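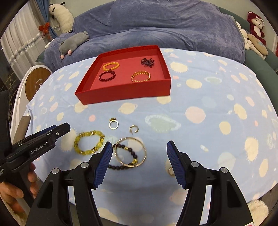
The Justa resale program took in more donated jewelry this quarter than in the two before it, and most of our staff hours went to sorting and pricing. The grant from the Wernham fund pays for the sorting room, a part-time sorter and the supplies for cleaning and repair. Costume pieces make up nearly all of what comes in: bead bracelets like the yellow one with the oval beads, thin bangles, rings, and a lot of single earrings we can't sell. Pieces with stretched cord are set aside for restringing. Everything else is wiped down, tagged and put out on the shop floor within a week of arrival.

Sales

The target in the grant agreement was 200 pieces sold by the end of September. We passed that in the second week of the month. Bracelets sold fastest, mostly at the lowest price point. Necklaces were slow. We think the hanging rack by the window was the problem, as customers had to untangle one necklace to look at another, and we have moved them to a flat tray on the counter. It is too early to say if this helps.

Brooches did better than we planned for. We had been putting them in the mixed bargain box and have stopped doing that.

Restringing class

We ran 2 sessions of the restringing class at the Munico community room. The first was full. The second had several no-shows, which we put down to the change from evening to Sunday afternoon. We will go back to the evening slot. People who came learned to knot between beads, fit a crimp and close a jump ring, and each took home one repaired bracelet. A few have asked for a follow-up class on clasps. We can offer that with the tools we already have, but we would need to order more clasps first.

The room itself worked fine apart from the lighting. Knotting dark thread under the ceiling lights is hard on the eyes, and we bought two desk lamps out of the supplies line.

Supplies and spending

Spending is under budget overall. We bought cord, crimps, polishing cloths and 200 small zip bags. The bags turned out too thin — pin backs go straight through them — and the next order will be for the heavier kind. Golestani, our packaging supplier, has agreed to take back the unopened packs for credit.

The sorter's hours were slightly over plan in the first month and under plan after that. We don't expect to need any change to the staffing line.

Problems

Pricing is still uneven. Two people can look at the same ring and put different tags on it, and customers have noticed. We have written a one-page price guide and taped it inside the sorting room door. Rings are the hardest, as plated and solid pieces get mixed together in the donation bags. Anything with a hallmark now goes in a separate box and waits for the jeweler's monthly visit.

We also have a backlog of broken pieces. The plan was to sell them by weight to craft buyers, and we have not found a steady buyer yet.

Next quarter

We will put together 100 gift packs for the holiday season, each with one bracelet and one pair of earrings on a printed card. The cards are designed and waiting on a print quote. We will run the evening restringing class again, and add the clasp class if enough people sign up. We would like to move the unspent part of the travel line — we did fewer pickups than expected — into supplies to cover the cards and the heavier bags. Please let us know if that needs a formal request.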